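Workshop notebook, October
Dried garland trials, continued

Started 9.20. Second batch of orange slices out of the Brovora drier. These were cut thicker than the first lot and given the same time, which was a mistake. The rinds are fine but the middles are still tacky and pick up fluff from anything they touch. Put them back in on the low setting and will look again after lunch.

First batch has now been hanging on the test line for a while and the colour has held better by the door than at the window end. The window ones have gone a dull brown. If we sell these as kits, the leaflet should say to keep them out of direct sun. Lemon slices went brown wherever they were hung, so I am dropping lemon from the kit.

Stringing. Tried three kinds of line:

Jute, two-ply. Looks right, sheds a lot, frays at the needle. You have to tape the end.
Waxed cotton from Gramine. Easy to thread, knots stay put, colour a bit too yellow next to the eucalyptus.
Thin florist's wire. Quick, but the garland keeps every bend it gets in the box and never hangs in a proper curve afterwards.

Going with the waxed cotton for now. Asked Gramine whether they do it in natural or a grey-green. They sell it in 200 metre reels, so we should settle the colour before ordering.

Knotting every slice takes too long. Knotting either side of every third slice and leaving the others free works if the pieces between are bulky enough (pine cones, folded felt). With bay leaves alone everything slides to the lowest point. Tried a dab of glue on the bay stems and it held, though it went cloudy as it dried. Might not show behind the leaves. Somebody else please have a look at the sample on hook 4 and write down what you think. 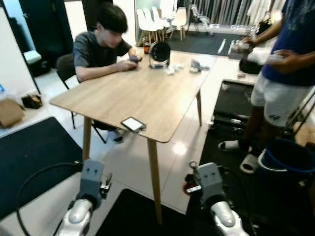
Weights. The long garland came in at 613 g with cones and 400 g without. The stick-on hooks we were going to put in the kit are too weak for the heavy one over a whole evening, going by how the sample came down on me yesterday. Either we leave out the large cones or we tell people to use a nail or a picture hook. I would rather use the small larch cones. They look neater too, and they don't need baking for as long.

Note on baking cones: low oven, foil on the tray, door propped a little. The resin smell gets into everything, so don't do it on the same day as the fruit. The tray from last time still has sap on it. White spirit shifted most, the rest needs a scraper.

Felt leaves. Cut a set from the Amegashie wool felt and a set from the cheaper acrylic. The wool holds a crease down the middle if you press it under a damp cloth. The acrylic went shiny at the fold. Price difference is not small, but the leaf is the part people handle, so I'd stay with wool and make the leaves slightly shorter. The new template is in the drawer marked TULLURMONT along with the old door swag patterns. Please don't trace from the old one, the stem end is too narrow and tears when threaded.

14.10. Oranges checked. Dry at the edges and nearly there in the centre. Turned them and moved the rack down one. Two had stuck to the mesh and split, so next time lay them on baking paper for the first hour.

Made up one full garland to the kit recipe with larch cones, wool leaves, orange and bay. Used 68 pieces in all, and the spacing looks mean at the left end where I ran short of bay. More bay, or a shorter line. Hung on hook 6, label underneath.

To do: thin slices only from now on, try the glue again with less of it, get a price for small paper bags, find the good bodkin.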